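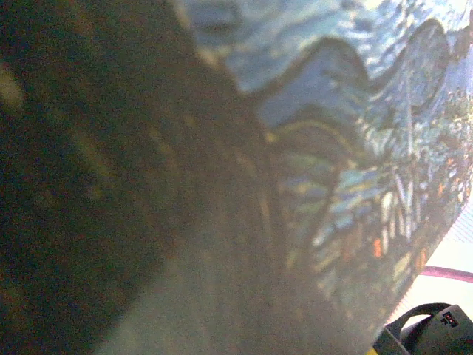

About Wultix

Wultix sells used cameras and lenses out of a former shoe store in Fonport. The shoe store left us its shelves, which turn out to be the right depth for a telephoto, and a foot-measuring device we haven't found the nerve to throw away.

We started with 9 film bodies and a folding table. These days there are more than 1000 items in stock, most of them digital, a few of them older than the people buying them. Everything gets tested before it goes on the site. We shoot 100 frames with each camera, check the sensor for dust and dead pixels, and try every button, including the one on the back that no owner has ever pressed on purpose.

Our grades are short. "Clean" means clean. "Used" means somebody took it on vacation. "Rough" means they took it on vacation and it went over the side of something. We don't have a grade called "mint," having seen what other people mean by it.

Repairs are done in our workshop in Timholm. Stuck shutters and loose mounts are the usual business. Fungus in a lens we will look at, sigh over, and quote you for. If the quote is more than the lens is worth, we'll say so, and you can keep it as a paperweight with our blessing.

We also make one product of our own, the Sopacua strap. It comes in 2 lengths and one color. People ask for other colors. The color is black.

Selling something? Send us the model, the shutter count if you know it, and the charger if you can find it. Offers are good through the end of the month we make them. Your uncle's estimate will be read with interest.

The Fonport shop opens at 10 a.m. and closes at 6 p.m. Mail orders in by noon go out the same afternoon.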